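Grardale Archive Opens the Landetti Letters

GRARDALE - The Grardale Archive has finished cataloging the Landetti family papers, and from May anyone can read them in our public room. The collection holds 1,881 letters, 854 of them between two sisters who ran a seed shop and argued happily about everything from prices to hymns.

We are thrilled to share them! Eleven boxes are ready now - the ledgers will follow.
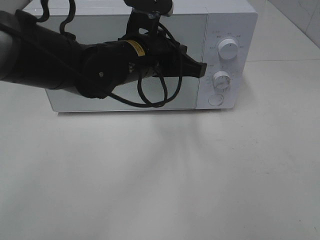
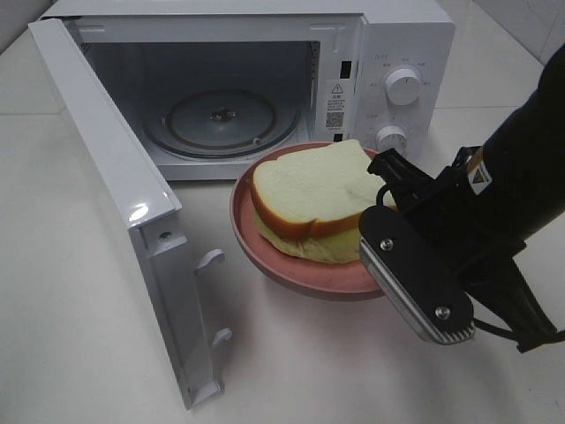
Photos: Grardale Archive

Reading room visits are free. Ask at the front desk for the Landetti finding list, or write ahead to request a box.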